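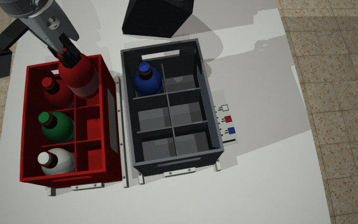
Week 5: What "Remastered" Means, and What It Doesn't

Music Recording and Its Listeners, section 2
Instructor: Declan Henare
Notes posted 6 September 2018

Read these before you do the listening. Last year half the class did it the other way around and wrote papers about how much warmer the second version sounded. Most of them were hearing a volume change.

1. The word itself

Mastering is the last step before a recording goes out. Somebody takes the finished mix and sets the overall level, the tone, the gaps between tracks, and the fades. Remastering means somebody did that step again. The word promises nothing else. It doesn't tell you which tape was used, who did the work, how long they spent on it, or whether the first version had anything wrong with it.

Keep it apart from two other words that sleeve notes mix up with it all the time. A remix goes back to the separate tracks and balances them again, so the singer can move forward or the drums can move back. A re-recording is a new performance. If a "remastered" album has a cello where you don't remember a cello, suspect a remix.

2. The loudness problem

Play the same recording twice, the second time slightly louder, and most people will say the second one is better. They will say it has more detail or more life. They rarely say it is louder, even when that is the only difference.

Reissue labels know this. A lot of remasters from the CD years on are simply louder, and they got that way through compression and limiting, which bring the quiet parts up and hold the loud parts down. On a string quartet the damage is easy to hear once you listen for it. The start of each bow stroke gets blunt. The soft passage before the big ending isn't soft anymore, so the ending has nowhere to go.

I am not saying all remasters are bad. Some early CDs were made from poor copies, and a fresh transfer from a better tape can be a real improvement. I'm saying the sticker isn't evidence.

3. Case: the Rillorby sessions

The Rillorby Quartet made one album, recorded in a church hall in Zellville. It has been sold three ways: the original LP, a first CD, and the Masilela reissue, which says "restored and remastered from the original tapes" on the back. Wian Adams, who wrote the notes for the reissue, calls the sound "revelatory." He was paid by the label. Weigh that as you like.

Things to check for yourselves:

The LP runs the slow movement without a break. On the reissue there is a dip in the hiss shortly before the viola comes in. To me that sounds like noise reduction switching on. You may disagree, but say what you think it is.

The reissue booklet says the tapes were "carefully transferred." It names no studio and no engineer. A label with a good story about its tapes usually tells it.

The church hall echo is shorter on the reissue. Noise reduction can eat the tail of an echo along with the hiss. So can a worn tape. We can't settle which from here, and your paper should admit that.

4. Listening assignment

Use the level-matched files in the class folder and not a streaming service, where volume may be adjusted for you. Have a friend play the versions in an order you don't know. Write down what you hear before you find out which was which. If you can't tell them apart, write that. It won't cost you points.

Then write 200 words on one difference you are sure of. Leave out "warm," "crisp," "airy," and "alive" unless you can say what in the sound made you pick the word.

5. Reading

Course packet, pages 162 to 176. The Rollodero interview in there is entertaining and mostly about selling cables. Read it for how claims get made. The measured examples start after it.

Papers are due the first class in October. Late papers lose 20 points.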